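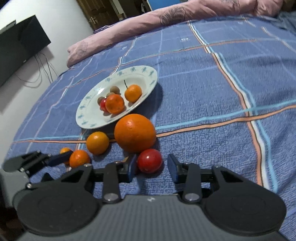 3.2 Fruit kept and sorted in the bedroom

In 30 of the 42 homes we visited in Kudstead, fruit was eaten or sorted away from the kitchen at least once in the diary week. The bed was the usual place. It is wide and flat, and a plate set down on the cover leaves space beside it for the larger oranges.

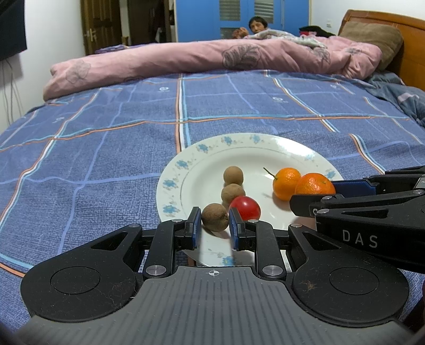 Mixed plates were more common than plates of one kind. Longans and small tomatoes were put together with mandarins, and people took what they liked from the same plate. The diaries list 419 such servings, most of them in the evening.

Sorting by size came up often in the interviews. Small mandarins went on the plate and big oranges stayed off it. 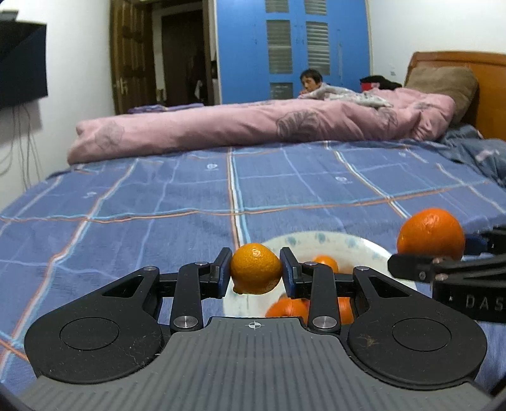
Thijs Verschueren objected that size matters less than peel, and that in Vitport the easy peelers are put out first whatever their size. We did not record peel in the May visits and cannot settle the point. Bruised fruit was taken back to the kitchen in all but 2 homes.
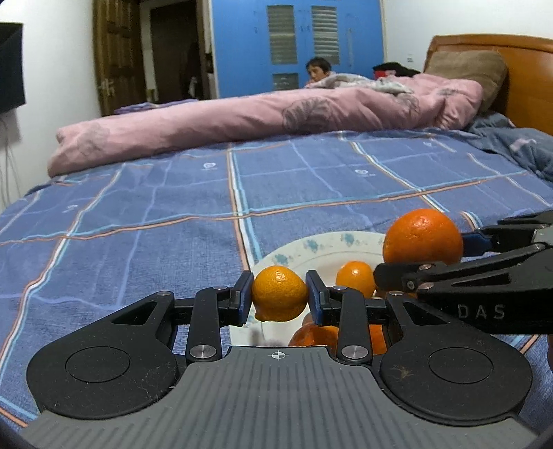

Figure 4. Mandarins and a white plate with a patterned rim, Kudstead.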